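Forum > Simulation > Two-arm cells > Lights and cameras

Shadows all over the table in my two-arm cell, where do I start?

Hamidreza Sadeghi
1/30/21

I'm building a simulated tabletop cell in Mullix and I'm loving it so far! 2 arms, white table, wooden tray on the left, blue shelf at the back, and a red push button on a black base near the tray. The physics settled down nicely once I lowered the time step. The lighting is another matter. Even when the overhead camera has no arm in view, their shadows spread right across the near half of the table, and my cup finder keeps going for them.
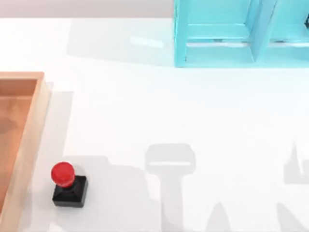
Render: Hamidreza Sadeghi, Mullix scene file "Skiveck"

I've tried making the table greyer (worse) and turning shadows off completely, but then I can't judge height at all. Is there a sensible order for setting this up?

Bijan Safavi

Lovely project! Keep the shadows, they're useful. I'd park both arms first and save that as the home pose, then set one main light, and only then add a weak fill light. I run mine at 27 per cent of the main one. Change one thing, render, look, change the next.

After that, bring one arm over the cup with the fingers open and stop before it closes. The shadow of the crossbar on the table is a really handy check that the gripper is square to the cup, and you get it for free.
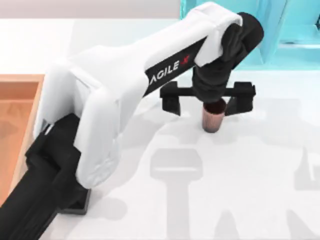
Open gripper over the copper-coloured cup

Do the close-up views last. They need their own exposure setting, and if you have see-through materials in there, put the ray depth up to 4 at least or the edges turn to mush.

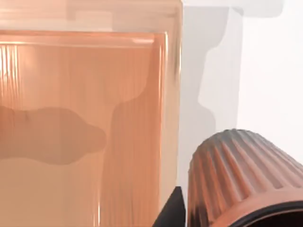 Ribbed things are fussy too, so render those at full size before you decide the light is wrong. I spent most of October blaming a lamp when it was my texture filter! Save the light rig as a separate file as well, so you can drop it into the next cell.

jolero_fan

what bijan said. also check your shadow map isnt still on the default, mine was 300 and everything looked like stairs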